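Home | Products | News | Contact
Last updated: September

September
By Tineke Leemans, Urkidance press office

Urkidance extends Forik interior wall paint to rented and shared buildings

Urkidance has extended its Forik range of water-based interior paints with a matt finish intended for rooms that are repainted often and cleaned between repaints. The new grade, Forik Matt 8, will be made at the company's Illholm plant and sold through trade counters from this month.

Forik Matt 8 is supplied in white, cream and 31 further shades. It is applied in two coats over sound, previously painted plaster. Bare plaster needs a thinned first coat. The paint may be put on by brush, roller or airless spray, and a second coat can follow after four hours at normal room temperature. The number in the name refers to the coverage figure, 8 square metres per litre per coat on smooth plaster.

Matt finishes are chosen for large walls because they hide small faults in the plaster and do not throw back light from windows and lamps. Their weakness is cleaning. Rubbing a matt surface tends to polish it, and the cleaned patch then shows as a shiny area when viewed from the side. The binder in Forik Matt 8 has been changed to slow this effect. In tests at Illholm, panels were wiped 200 times with a damp sponge under a fixed load and inspected under side lighting. No change in sheen was recorded at the end of the test.

"Most of the calls we receive from building managers concern a single mark in the middle of a large wall," said Stijn Declercq, technical manager at Urkidance. "They want to know whether it can be wiped, touched up, or whether the whole wall has to be done again. With the earlier grade the answer was usually the whole wall."

Scuffs at seat height and above skirting level are the commonest fault reported on white walls in shared rooms. Specks are reported less often and are normally left until the next full repaint.

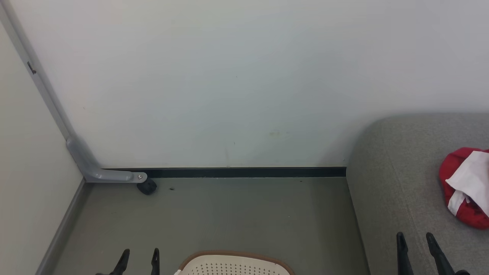
Touching up

Marks should first be wiped with a soft cloth and clean water. If a mark remains, it can be covered with paint from the original tin, applied with a small roller and feathered outwards. A brush leaves a different texture and should be kept for corners and the line above the skirting. Tins should be labelled with the room and batch number and stored above freezing. Paint from a different batch should be used only from corner to corner.

Pack sizes and supply

Forik Matt 8 is sold in tins of 1, 5 and 10 litres. Orders of 50 tins or more are delivered direct from Illholm on pallets. Smaller orders are handled by Chukwu, which distributes the full Forik range and holds stock of white and cream at all its depots. Other shades are mixed to order.

The existing Forik satin and eggshell grades remain on sale without change. Data sheets and shade cards can be requested from Chukwu or from the Urkidance press office, which is open until 17:00.

Press contact: Tineke Leemans, Urkidance, Illholm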